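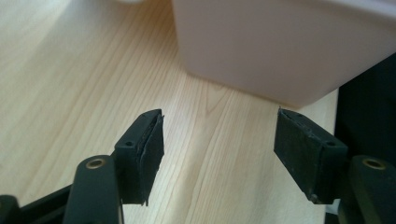 A light wooden tabletop at our Trotton workshop.

About Jindik

Jindik is a small furniture workshop in Trotton. We make tables, and also benches when a customer asks for a bench to stand beside the table. The company was started by Michalis Katsaros, who learned joinery from his uncle in Zarnelen and came here with one van and many clamps. At first he repaired old kitchen tables for the neighbors. Later the neighbors wanted new ones, and so the workshop grew.

Today we have 2 rooms. In the front room you can look at finished tables, sit at them and put your elbows on them. We like it when visitors do this. In the back room is the bench work, and there we ask that children stay with their parents.

What we care about

For us the top is the most important part of a table. The legs must be strong, of course, but the top is what you see every morning with your coffee. We choose the boards one by one and turn them many times before we decide which side will look up.
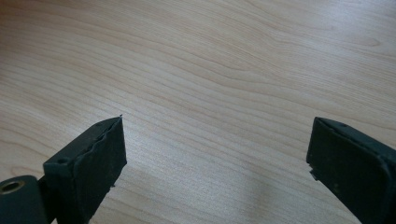

Pale wood is what our customers ask for most, and we understand it well. It makes a small kitchen feel bigger, and the grain stays easy to see. Some people prefer straight and quiet lines, others want the wide waves and the long ovals. Please tell us your wish before we cut — after this it is difficult to change. No two tops have the same grain, so your table will differ a little from the one in our front room.

The work of every day

We keep a notebook with all tables that left the workshop. The last number in it is 193. Beside each number stands the size, the wood and the town where the table went. If you write to us after years with a question, please give us this number. You find it under the top, near one of the legs.

A normal order takes us 20 working days. In December it takes longer, as many families want to have the table before the holidays. Delivery is made together with the Pillai moving company, who carry our tables also up narrow stairs.

Visit us

The front room is open from ten in the morning until five in the afternoon. You may come without an appointment, but if you want to speak with Michalis about a drawing, please call before. Bring the measures of your room — and also of your door.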